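On finally finishing The Salt Inspector

2019-05-27

I have owned Vidar Rustad's The Salt Inspector since February, when I paid $6 for it at the secondhand table outside the Stusico arcade, mainly because the previous owner had written "NO" in pencil at the top of page 60 and I wanted to know what was being refused.

I still don't know. Page 60 is a perfectly civil page. The inspector, who has come to a small northern port to weigh salt on behalf of a government that may or may not have forgotten him, eats some soup. The landlady asks if he would like more soup. He considers it. I can see how a reader might have had enough by then, given that he also considered the soup on the page before, but NO in capitals seems a bit strong. I kept going, partly out of spite.

The book came out in Drakix's old paperback line, the ones with the olive spines that go the colour of weak tea if you leave them anywhere near a window. The translation is by Jamila Pramanik, and I'd put her work ahead of the author's. Rustad writes sentences that seem to have been left out overnight. Pramanik gives them a sort of dry patience in English that made me laugh in places where I suspect the original was just being Norwegian. When the harbourmaster's wife leaves him, for instance, the whole event is reported as "There was then more room in the hall." I read that on the tram and had to pretend to be coughing.

What happens, as far as anything does: the inspector weighs salt. The salt is short. He writes to the capital. The capital does not reply. He weighs it again. In the meantime he falls into a long, courteous feud with the parish clerk about the proper storage of hymn books, and this feud is the best thing in the novel. It goes on for 30 pages and at no point does either man raise his voice. There's a dinner. There's a letter of apology so carefully worded that it starts the whole thing up again. I've worked in offices and I found it unbearably tense.

Then you get the middle section, the dream chapters, and I'm afraid I skimmed. I don't care for dreams in novels. If a character has to be asleep to be interesting, wake him up and give him a different job. There are horses in it, and his mother, and the horses know something about his mother. Kasun Siriwardena, who lent me his annotated copy for comparison (he's the only person I know with two), has written "crucial!!" beside nearly all of it. I went back and read those bits properly and remain unmoved, although I will allow that the one with the frozen bell is lovely.
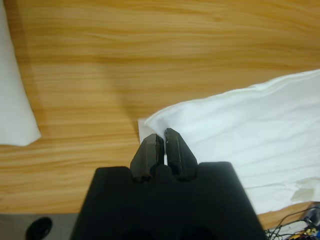
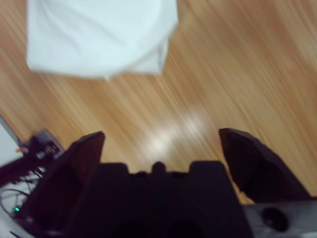
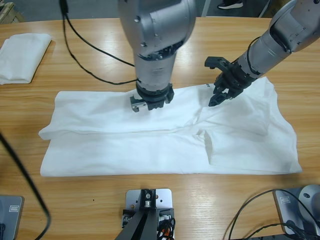 White cloth and wood grain.

Anyway, the ending. I won't give it away, though I'm not sure I could. A reply does come from the capital. We are shown the envelope. We are told about the stamp, and the handwriting, and how long he leaves it lying on the washstand. After that we get a chapter about herring. I put the book down, made a cup of tea, picked it up again and found that the herring chapter had been about the letter the whole time and I'd been too cross to notice. I was quite annoyed by how good it was.

We did it at reading group last month at Yamuna Lobo's place, and opinion was divided between people who loved it and people who hadn't finished. Yamuna was in a third camp, having finished it and hated it. Her view is that the inspector is a coward and the book is too fond of him. She pointed out that he has every chance to help the clerk's sister, who is plainly in trouble from her first appearance, and that all he does is notice things about her coat. I'd read those scenes as restraint. Now I've reread them and the coat is starting to look pretty damning. I do think Rustad knows it, though. There's a line near the end where the inspector lists what he has measured in his year at the port, and the sister isn't in it, and the gap is so loud that somebody must have left it there on purpose.

Yamuna says I'm giving the author credit for a hole. We had the cheese and moved on.

If you want something to go with it, I'd try Malsha Dewan's Provisional Harbour, which is newer and shorter and has the great advantage of containing a plot. It's also set in a port, also about a minor official, and also preoccupied with weather, but Dewan's customs officer does something on page one and spends the rest of the book trying to undo it. I read it in two evenings. The dialogue is quick and mean, and the aunt is one of the funniest people I've met in a novel for ages. I did find the last chapter a touch neat, everybody turning up at the one funeral with their secrets ironed. After Rustad I may just have lost the habit of things happening.

The Skataro bookshop had a copy of the Dewan last time I was in, on the shelf marked Travel, where I assume it will stay. They had no Rustad. The young bloke at the counter looked him up for me and asked whether I meant the skier.

I gather there's a second Rustad novel, The Deputy's Winter, never put into English as far as Kasun can find. He claims to be teaching himself Norwegian in order to get at it. So far he can order a sandwich and express regret, and by my reckoning that should get him through the first half.

Next up on the pile is a collection of letters between two sisters who ran a boarding house on Dissanayake Road and didn't get along. My copy runs to 60 letters and an index, and the index has an entry for "Spoons, dispute over". I've already looked it up. It says "see also Forks".

As for my copy of The Salt Inspector, it's going back to the secondhand table, once I've found a pencil. I've been trying to work out what to write under the NO. At the moment I'm leaning towards "keep going", with an arrow.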